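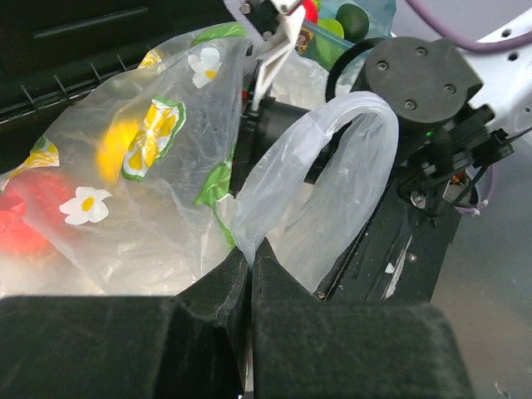
Wrist view: gripper tips on the bag handle.

Search reviews Enter keyword Go

Elby twin-arm bench kit, supplied by Kunport. Reviewed 2nd November.

The kit costs 3,366 for two arms, grippers and cabling. Budget a further 429 for the framing and walls, which Kunport lists separately. Our test was bagged produce and a teal plastic tub, with a closed toolbox left on the table to take up room. Thin film is a hard material for two-finger grippers and a fair guide to what the money buys.

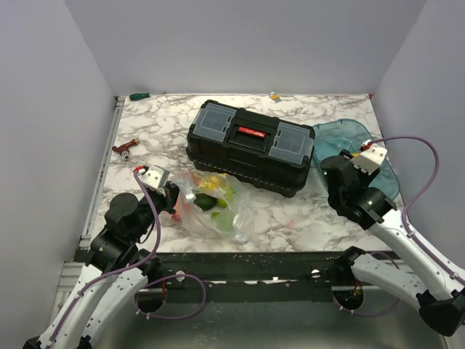
Running costs

Spare finger sets are 392 a pair from Hagedorn. Plan on one pair a year. The purple cables run outside the links, so allow slack at each joint and stock spare ties. Cleslow quoted us less for a comparable pair of arms, but without wrist cameras.

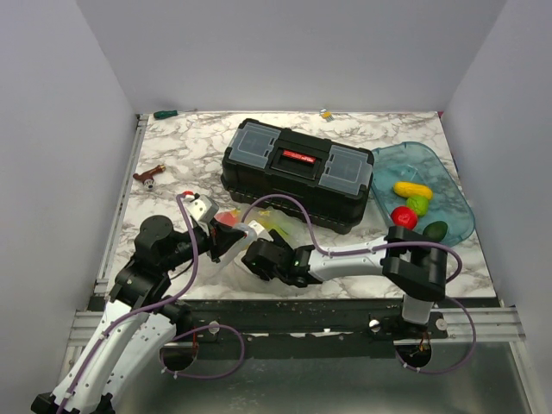

Delivery took five weeks, and the invoice falls due on dispatch. Anyone working to a September year end should order by July. Reach is adequate for a bench of this size. I would buy the kit again, with the framing on the same order.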